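March, morning

Rain again, so no garden. Decided to get the back room done before Parisa comes to stay. It has been the place where things get put down and left since we moved out of Partington, and the desk had not been clear since before Christmas.

Started at 8 with the desk drawers. Most of it was paper. Old calendars going back years, appointment cards, a seed catalog with half the pages cut out, the instructions for a heater we no longer own. Kept the deed copies and the letter from Beverley Bolger about the fence. Tore up the rest by hand as I went, which was a mistake, as I missed the box as often as I hit it. By the time the bottom drawer was done there was paper under the chair, under the radiator and along the baseboard.

Found $15 in an envelope marked "Tirska bus." Put it in the kitchen jar. Also found the spare key to the shed, after paying to have one cut in the fall.

Kylie Halliday called at 10 about the Grarkthorpe supper. I said I would bring the potatoes and she said Shayne was already bringing potatoes, so I am down for rolls. She talked for a good while. I got the shelf dusted while she did.

Then the floor. Swept from the window toward the door, short strokes, and picked up the big bits first so they wouldn't ride over the lip of the dustpan. Dust and calendar scraps mostly, including a piece with the 11 on it from one month or another. Took several trips to the bin.

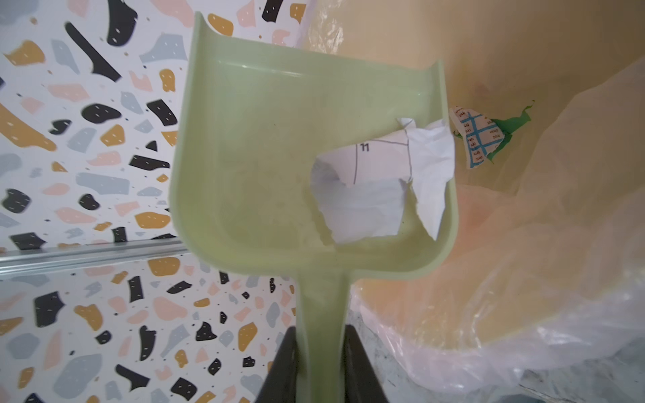

Afternoon

Changed the bin bag and took the full one out between showers. Moved the desk 15 inches to the left so the closet door opens all the way. It scraped the floor a little. Will put felt under the feet.

Keegan Goodwin came by for the folding chairs and stayed for coffee. He thinks the room wants a lamp by the bed, and he is right. He has one he isn't using and will drop it off with the chairs.

Made up the bed with the gray blanket. Two boxes still to go through, both marked Cletness, both heavy. Pushed them into the closet for now — Parisa won't mind.

Soup for supper. Back sore. Need to buy: felt pads, bin bags, flour and yeast for the rolls, a bulb for the hall.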